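August 2021

Gripper day again! I have the pair set up at the long table in Ullau, flowery cloth and all, and before anything else I did the checks from my Kyriakidis notebook. Pads first. They're blue and ridged, and they creep round a little on the tips if I get lazy, so I push each one square with my thumb and look at it level. Then the little silver screws at the pivots, a quarter turn at most (I stripped one in December and I'm still sore about it). I squeezed the left one open and shut 30 times and listened for the click. No click, hooray. The notebook says to change the pads at 2000 grips and I'm well short of that, I think.

Opening width, over the waste basin
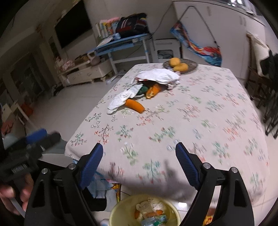
Second gripper, and both together

The right-hand one is always the fussy one. It had a sticky hinge last week, so I wiped out the linkage with a dry brush and put in one drop of Flurlow oil, then left it for 5 minutes while I had a peach. Much better! After that I like to try them on soft stuff, because cloth shows up a crooked pad faster than anything hard does. Out came the white cloth and the Merry Christmas tree (in August, yes, I love that thing).

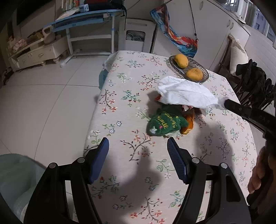 Still to do

Order 2 spare pads from Closano, and a proper small screwdriver while I'm at it. Mine is chewed to bits. Write down the grip count before bed, too, I forgot yesterday and had to guess.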